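드림스테드(Drimstead) 초록 그물 바구니 트레이와 지퍼백 한 달 사용기

과일을 사는 사람과 과일을 정리하는 사람이 같은 집에 살면 언젠가는 바구니를 사게 된다. 우리 집은 그 두 사람이 다 나다. 레몬을 사 와서 비닐째 조리대에 던져 두고, 며칠 뒤 그 비닐을 들춰 보며 한숨을 쉬는 것까지 내 담당이다.

2월 초에 제미어(Jemier) 온라인몰에서 드림스테드 바구니 트레이를 하나 주문했다. 색은 밝은 초록이었다. 원래는 흰색을 사고 싶었는데 흰색은 품절이고, 초록은 재고가 넘치는 모양인지 상세 페이지 맨 위에서 나를 노려보고 있었다. 배송비를 채우느라 같은 브랜드의 파란 띠 지퍼백도 한 묶음 담았다. 배송비를 아끼려고 필요 없는 물건을 사는 버릇은 올해도 고치지 못했다.

포장은 별것 없다. 얇은 상자에 바구니가 덜렁 들어 있고, 종이 한 장에 "과일, 채소, 소품 정리에 적합"이라고 적혀 있다. 소품이라는 단어는 참 편리하다. 집 안에 있는 물건 중에 소품이 아닌 것은 냉장고 정도다.

첫인상부터 말하면 초록이 정말 초록이다. 상세 페이지에서는 차분한 올리브색처럼 나왔는데 실물은 어린이집 미끄럼틀 쪽에 가깝다. 우리 집 식탁보도 잎사귀 무늬라서 어울릴 줄 알았다. 식탁보의 잎은 회색 기가 도는 점잖은 초록이고, 바구니는 그 옆에서 혼자 노래방에 와 있다. 식탁에 과일을 꺼내 놓고 바구니에 담을 것과 봉지에 담을 것을 나누는 일이 이제 장보기의 마지막 순서가 되었는데, 그때마다 색이 눈에 걸린다.

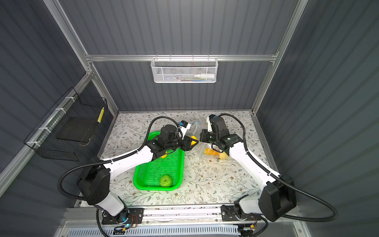 사진: 프엉 르엉(Phong Lương)

레몬과 구아바는 바구니로, 귤 종류와 썰어 둔 감귤류는 지퍼백으로 가는 것이 내 규칙이다. 근거는 약하다. 구아바는 봉지에 넣어 두면 자꾸 존재를 잊게 되고, 레몬은 눈에 보여야 물에라도 띄워 마신다. 둥근 과일을 그물 바닥에 놓으면 의외로 자리를 잘 잡는다. 매끈한 접시에 올려 둔 레몬은 식탁을 지나갈 때마다 슬금슬금 굴러다녔는데, 그물 위에서는 구멍에 살짝 걸려서 가만히 있는다. 한 달 동안 제일 만족한 점을 고르라면 이것이다. 과일이 가만히 있는다. 써 놓고 보니 기대치가 낮은 사람 같지만 나이가 들면 이런 데서 행복을 찾게 된다.

통풍도 괜찮은 편이다. 예전에 쓰던 세드우드(Cedwood) 나무 볼은 보기에는 훨씬 근사했다. 다만 바닥에 깔린 과일이 조용히 상해 가는 것을 끝까지 숨겨 주는 의리가 있었다. 드림스테드는 그런 의리가 전혀 없다. 높이가 낮아서 과일을 쌓을 수가 없고, 뭐가 들었는지 훤히 보인다. 대신 많이 담고 싶은 사람에게는 답답하겠다. 자몽 욕심을 한 번 부렸다가 하나가 바닥으로 떨어졌다. 자몽은 무사했고 발등은 그렇지 않았다.

세척은 귀찮다. 그물 구조라 물이 쑥쑥 빠지는 것까지는 좋은데, 교차하는 부분마다 먼지와 과일 꼭지 부스러기가 낀다. 수세미로 문지르면 수세미가 걸린다. 못 쓰는 칫솔을 동원해야 하는데, 못 쓰는 칫솔을 따로 모아 두는 살림이면 애초에 이런 후기를 읽고 있지 않을 것이다. 나는 샤워기로 뜨거운 물을 세게 뿌리고 깨끗해졌다고 믿는 방법을 쓴다. 아직까지는 잘 믿어진다.

덤으로 산 지퍼백 얘기도 해야겠다. 투명한 봉지에 파란 띠가 있어서 어디를 눌러야 하는지는 노안이 와도 알겠다. 손가락으로 쭉 밀면 닫히는 느낌이 확실한 편이고, 속이 보이니 라벨을 붙일 필요가 없다. 문제는 여는 쪽이다. 입구 양쪽 비닐의 길이가 똑같아서 손끝으로 한참을 비벼야 벌어진다. 손에 물이 묻은 날은 거의 자존심 싸움이다. 한쪽 날개만 조금 길게 만들어 주면 될 텐데, 슬라우이(Slaoui) 지퍼백은 그렇게 되어 있다. 대신 그쪽은 띠가 투명해서 닫힌 줄 알고 들었다가 국물을 쏟은 적이 있다. 인생이든 지퍼백이든 둘 중 하나는 포기해야 하는가 보다.

봉지가 혼자 서지 못하는 것도 적어 둔다. 과일을 넣으려면 한 손으로 입구를 벌리고 다른 손으로 집어넣어야 한다. 귤이 입구에서 걸려 봉지째 접히면 그때부터는 두 손이 모자란다. 나는 그냥 식탁에 눕혀 놓고 밀어 넣는다. 모양은 빠지지만 제일 빠르다. 다 끝나면 식탁보를 들고 베란다로 나가 털어야 하는데, 정리를 하면 할수록 부스러기가 늘어나는 이유는 아직 모르겠다.

가격은 바구니가 할인 전 기준 제법 비쌌고, 상품평은 2,128개나 달려 있었다. 그중 3개를 읽고 결제했다. 첫 번째는 "배송 빨라요", 두 번째는 "아직 안 써 봤지만 좋아요", 세 번째는 색이 사진과 다르다는 내용이었다. 세 번째 분께 이 자리를 빌려 사과드린다. 유난스러운 분이라고 생각했다.

별점은 바구니 넷, 지퍼백 셋. 색을 고를 수 있었다면 바구니에 반 개쯤 더 줬을 것이다. 흰색이 다시 들어왔나 싶어 오늘도 상품 페이지를 열어 봤는데 여전히 품절이고, 초록은 그사이에 할인을 시작했다.

2025년 3월 2일 작성

덧붙임: 전자레인지에 써도 되는지 쪽지로 물어보신 분이 계신데, 바구니 말씀이신지 지퍼백 말씀이신지 모르겠다. 나는 둘 다 돌려 본 적이 없고 돌려 볼 생각도 없다.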